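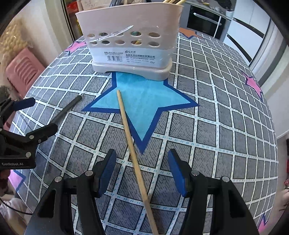 Cutlery holders with holes in the sides: worth it or not?

grizedale40
January 30, 2018
Every tidying guide says to get an upright holder for chopsticks and spoons. I'm not convinced. Ours is white plastic with a tray base, and I can't see what it does that a jam jar doesn't. The dust lands on the ends you eat with, for a start.

Maksym Hrynyshyn
Depends which way up you put them. Handles up, and the dust lands on the handles.

grizedale40
Then the eating ends sit in whatever has dripped to the bottom. Pick your poison.

pottering_pam
That's what the holes and the tray are for! I've had a Wender one for 5 years, tip the tray out every night and never had a smell. Wooden chopsticks do need drying first though.

grizedale40
Every night? I'd manage it until April. And mixing sorts is daft. Put spoons and forks in with wooden chopsticks

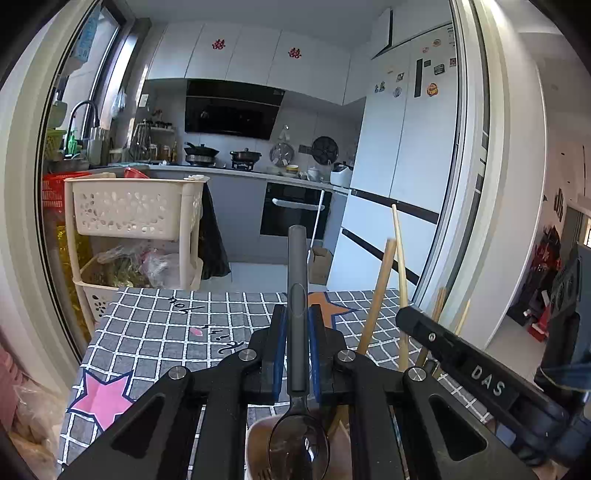

and you end up rummaging for a matching pair, as the thick ones and the thin ones all lean into each other. A drawer doesn't do that.

Maksym Hrynyshyn
My drawer does exactly that.

tuppence18
Not everyone has a drawer to spare. Ours live on the table, star-print cloth and all, and it saves getting up. I'd skip anything over 9 quid.

grizedale40
Fine, but I'm still pricing up jam jars.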